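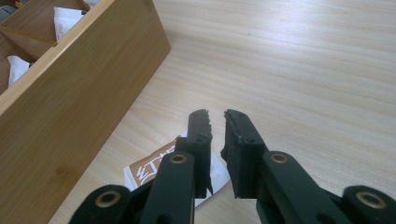

# The Comma That Costs a Line

At the Lanholm office of Hevmont, a small publisher of school readers, the style sheet runs to 40 pages. Three of them deal with the comma before "and" in a list.

Hevmont leaves it out. Hedegaard, which prints workbooks for the same grades, keeps it in. A student who moves from one series to the other in September will see "pens, paper and glue" one year and "pens, paper, and glue" the next. Both are correct. Teachers still get letters from parents.

The editors at Hevmont say the rule began with narrow columns. Their first readers were set in two columns a page, and a comma could push a word onto a new line. The columns are gone now, but the rule stayed.

It does have an exception. If a list can be read two ways, the comma goes back in. "I thanked my parents, the coach and the principal" could mean four people or two. Last spring the staff read through 3000 sentences and marked 100 that needed the extra comma. Most were lists of people.

Altov, the newest of the three series, lets each author choose, as long as the choice holds for the whole book. Its copy editors check for that last, usually in June, when the pages are nearly ready for the printer. One grammar book of 300 pages came back with both styles in the chapter on commas.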